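# Ticket 236: Vasterier screener plays with the song reel out of sync 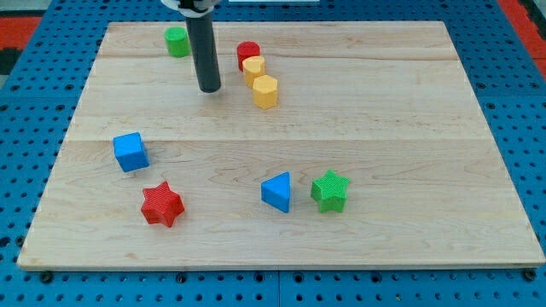
**Why does the picture run ahead of the sound only in the songs?**

The songs were mixed at a different frame rate from the rest of the film, and the export joined the two without converting either one.

It took us most of December to be able to write that sentence. The log is below for whoever gets the next one.

**Status:** closed, reopened, closed
**Project:** *Clutura*, feature, press screener
**Reported by:** publicity desk
**Handled by:** post support, Tridbridge
**Priority:** High, then Urgent, then a word I had to add to the dropdown

## Original report

> The hero's lips stop moving and then he sings. Press screening is tomorrow night. Please fix or tell us it is meant to be like that.

It was not meant to be like that, although the director was asked and took a worryingly long time to answer.

## Log

**9:10 a.m.** Opened the screener on the office machine. Dialogue is fine. The mountain love song starts fine and gets worse. By the last chorus the heroine has turned her back on the camera and walked into the fog while still hitting the high note. A reviewer could call it a bold choice. We can't count on that.

**9:40 a.m.** Asked publicity what they were playing it on. They said "the big TV." Asked which player. They said "the one on the big TV."

**10:25 a.m.** Tried the same file in two other players. Same drift in both, so the big TV is cleared of all charges and has been told so.

**11:00 a.m.** Checked the audio settings. Dialogue stems are at 48 kHz, as they should be. Song stems are also at 48 kHz. Felt briefly clever for checking, then had nothing.

**11:50 a.m.** Pulled up the delivery notes from Bodnár, the studio that mixed the songs. The notes are one line long and say "Songs attached. Enjoy." We did not.

**1:15 p.m.** Called Bodnár. Their picture reference for the songs was an early cut that someone had exported at the wrong frame rate so it would play on a phone during the location scout. They mixed to it in good faith. All the song reels were done this way except the title track, which has no singing on screen and would look the same at any speed.

**2:30 p.m.** Workaround: stretched the mountain song to match the picture. It now fits. It is also slightly lower, and the playback singer sounds as if she has a cold and is being brave about it. Rejected.

**3:05 p.m.** Stretched it again with the pitch lock on. Voice is right, drums are mush. Rejected by the music label in a reply that arrived 14 minutes later and used the word "unreleasable" twice.

**4:20 p.m.** Bodnár agrees to print the songs again from their session against the correct picture. They need the locked cut. Sent it.

**4:35 p.m.** They can't open the locked cut. It has the watermark password on it. Sent the password.

**4:50 p.m.** Sent the right password.

**7:45 p.m.** New stems in. Laid them under the picture and watched every song through to the end, including the wedding number, which lasts longer than some weddings. All in sync. Export started.

**9:30 p.m.** Export done and uploaded. Publicity confirms that the hero sings when his mouth is open. Ticket closed.

## Reopened

**8:20 a.m., next day.** Publicity writes that the songs are "off again." Watched the file with them over a call. The songs were fine. They had been playing the old file, which was still in the same folder under a name that ended in FINAL. The new one ended in v3. I can see how a person would pick FINAL.

**8:35 a.m.** Old file removed. New file renamed. Ticket closed.

**9:05 a.m.** The director asks if he could have the drifting version of the fog song for himself. Gave it its own folder, well away from publicity.

## If you get this one again

1. Watch the start and end of one song. If the gap grows, it's a speed problem. If the gap stays the same, somebody nudged a clip, and you can go home early.
2. Compare the frame rate of the reference picture with the frame rate of the locked cut. Do this before you touch the audio, whatever the email says about the audio.
3. Ask the mix studio what they were looking at while they worked.
4. Don't stretch anything with drums in it.
5. Delete the old screener the moment the new one is up.

## Still open

- Trailer uses 60 seconds of the wedding song from the old stems. Trailer house has been told. They say it looks fine because everyone is spinning.
- Bodnár's delivery notes template. I sent them ours. They replied "Thanks. Enjoy."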